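Capsule packing for a three-week trip — is one good shirt enough?

Category: Packing & Luggage > Clothing

**tidewater_ned**
2024-08-18

My wife has informed me that I am going to Clurthorpe for three weeks with one carry-on, and that the suitcase I've used for 20 years is "a coffin with wheels." So I'm trying the capsule thing everybody here swears by. My list so far:

1. Two pairs of pants, both gray, so I can pretend they're the same pair.
2. One striped polo, navy and white, for any dinner where they bring bread without being asked.

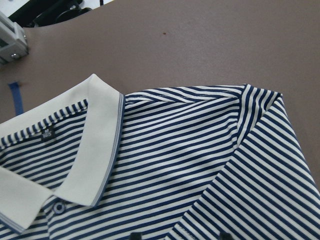 3. Four plain T-shirts.
4. One sweater I don't like but which doesn't wrinkle.
5. Shoes: the ones on my feet.

My brother-in-law says the polo is a mistake and I should bring a real button-down. He also once packed a bathrobe for a camping trip. Opinions?

**gristle_and_twine**

Polo is fine. Stripes hide soup. I did two weeks in Nomton with a solid white shirt and by the fourth day it was a menu.

My only real objection is the sweater. You will be wearing the thing in every photo. Bring one you like and let it wrinkle.

**Faraji Nyaga**

I have to disagree about the button-down. A polo says you're about to show someone a condo. If you're going to fancy dinners, take one shirt with buttons all the way down, roll it, hang it in the bathroom while you shower. I've done this for years and have been mistaken for a man with an iron.

Also, four T-shirts for three weeks means you're doing laundry five times. Have you priced hotel laundry? The place I stayed in Massawe wanted more to wash my socks than I paid for the socks.

**tidewater_ned**

I was going to wash things in the sink like an outlaw.

For the record, it's a decent polo. Small shield on the chest, three buttons, collar that stays down. I've laid it out flat and looked at it and I feel nothing but respect.
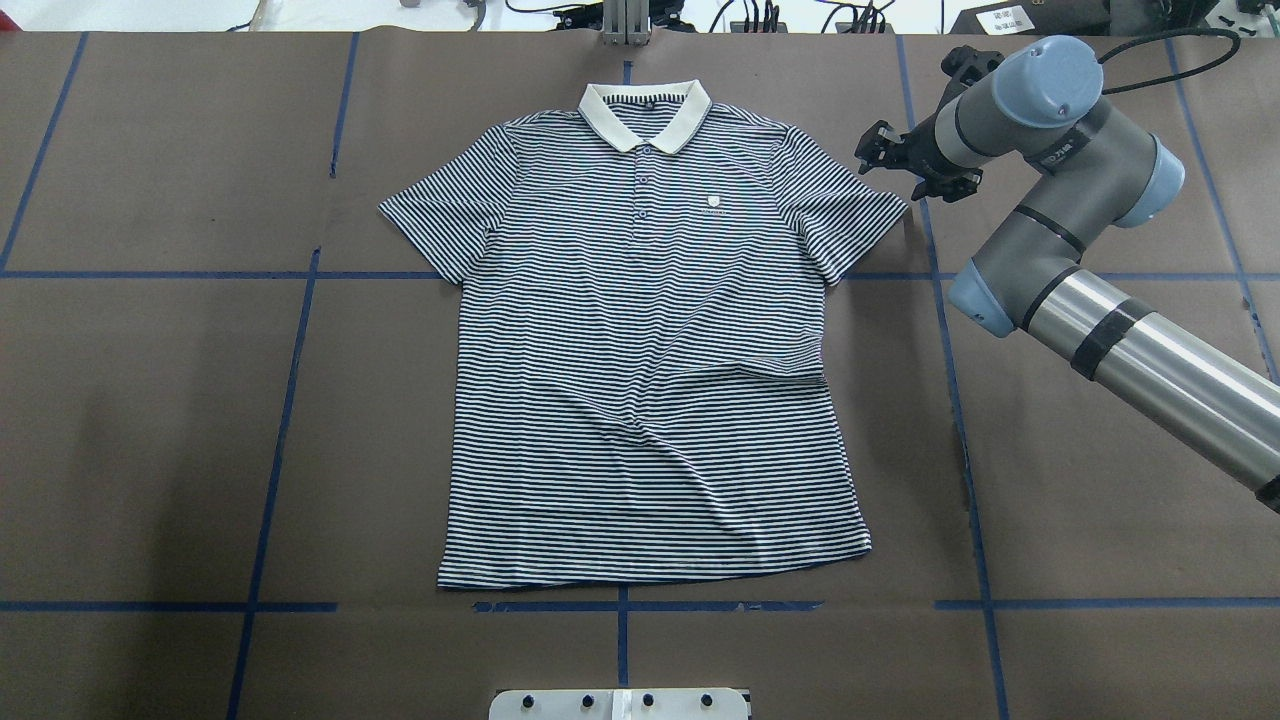
The button-down I own has a collar that curls up at one end like it heard a noise. I could buy a new one, but then I've spent money to avoid checking a bag, and the bag fee was the whole point of this exercise.

**marl_pit**

Roll or fold, though? Nobody's asked him. This matters more than what the shirt is.

Rolling gives you forty small creases. Folding gives you two big ones. I'll take the two. Lay it face up, sleeves in, bottom up to the collar, and put it on top of everything else where nothing can sit on it.

**gristle_and_twine**

Rolling is for people who learned to pack from sailors. (I roll.)

**Faraji Nyaga**

Fold around something. I put the shirt down first, sleeves hanging over the sides of the bag, pile everything else in the middle, and wrap it all up like a burrito. Hardly any hard creases. The drawback is that you can't get at your toothbrush without undressing the burrito.

**marl_pit**

I tried that burrito in December, coming back from Skodovwood. Security wanted to look at my charger. I repacked on a bench in front of 2,000 people and never got the zipper closed again.

**tidewater_ned**

OK, I've had a go at marl_pit's version and got as far as the boxy stage. It's no department store, but I've seen worse come out of my own dresser.

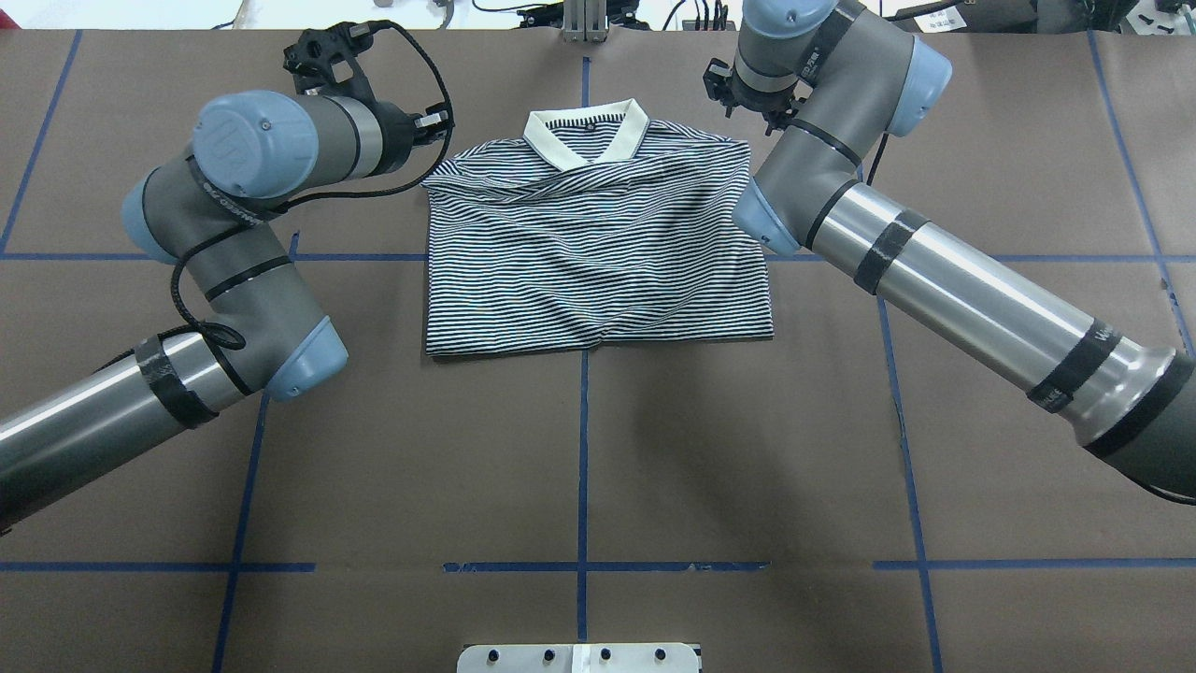

Sleeves out of the way, hem still needs work.

My wife looked at it and said "huh," and I'm counting that as a yes. I'm going with the polo. Faraji, if I get turned away from a restaurant I'll come back here and admit it.

**Faraji Nyaga**

They won't turn you away. They'll put you by the kitchen.

**slow_ferry**

I'm with the brother-in-law, and I'd like to hear more about the bathrobe.

**tidewater_ned**

Terry cloth. It rained. He wore it anyway, and by morning it weighed more than he did.

2 newer comments

**old_corduroy:** Reading this with a 152-liter duffel at my feet and no regrets.

**pilchard:** Is the sweater staying or going? I've read the whole thread and I still don't know.

Related threads
- Sink laundry: what dries overnight and what lies to you
- Packing cubes, or just more bags inside your bag?
- Shoes for cobblestones that don't look medical
- Three weeks in Clurthorpe, what did you wish you'd left home?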